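Most of the money in a household arm goes into the motors and the software. Most of the trouble, in my experience, comes from the two fingers at the end, and we look after them badly.

At Matthorpe we run 4 arms for cloth work. For a long time the fingers were checked when a grasp failed and left alone when it didn't. Csenge Orbán, who took over the maintenance log in December, wanted them wiped and inspected every 80 grasps. I argued against it. It looked like a lot of stopping for a part with nothing in it to break.

I have changed my mind. Cloth is hard on fingers in a quiet way. Lint packs into the groove near each tip, the tips pick up a film, and the grip weakens so slowly that people blame the software. I have watched a good engineer retune a grasp for an entire Saturday when the fix was a brush.
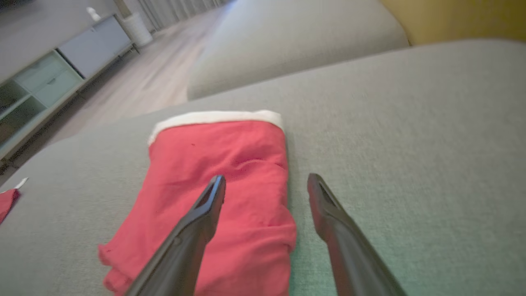

*Wrist camera view: fingers open over a folded red cloth on the sofa cushion.*

The wrist camera is the best inspection tool we have, and it is already mounted. Both tips are in view whenever the fingers are open. Before a run, look at the edges and the inner faces, then compare them with the view saved after the last cleaning. If one tip sits differently from the other, stop and check the mounting screws before touching any settings.

Kamonchanok Thongsuk makes the fair objection that frequent handling causes its own faults — a screw left loose, a finger put back slightly turned. She would rather swap the pair at 1,000 grasps and leave it alone until then. I think a wipe and a look, with nothing unscrewed, answers most of that. The swap can stay on her schedule.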